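3.2 What people told us about small glasses

I went into the Pomthorpe interviews expecting to hear about plates. Portion studies love plates, and so did I, until the diaries from the first 8 households came back and almost every page had a note about what people drank from (and how often they filled it up again!).

We ended up with 1,703 diary entries from 287 adults in Pomthorpe and Biveck, all written at home in January. I read every one of them, usually with a coffee, and I coded each drink by the kind of vessel and by whether the writer called it "a drink," "a sip" or "just a bit." Those last two labels are where it gets fun. People who used a small glass were much happier to write "just a bit," even on days with 4 refills in a row, and they often left juice out of the evening total altogether. Mug users hardly ever did that.

I don't want to push this too far. The Biveck diaries were shorter, and a few writers plainly filled in the whole week at one sitting – same pen, same slant, same tea. Still, the pattern held when I dropped those pages, so I kept the vessel codes for the rest of the analysis. Our "small" code covers any cup or glass a person would finish in a few swallows (Figure 3).
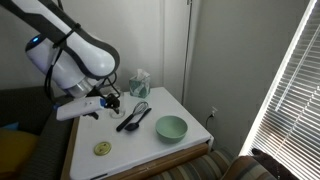
Figure 3. A small clear glass cup on a table.

The codes for mugs and bottles were easier to settle, and I come back to them in Section 3.3 with the Biveck snack data.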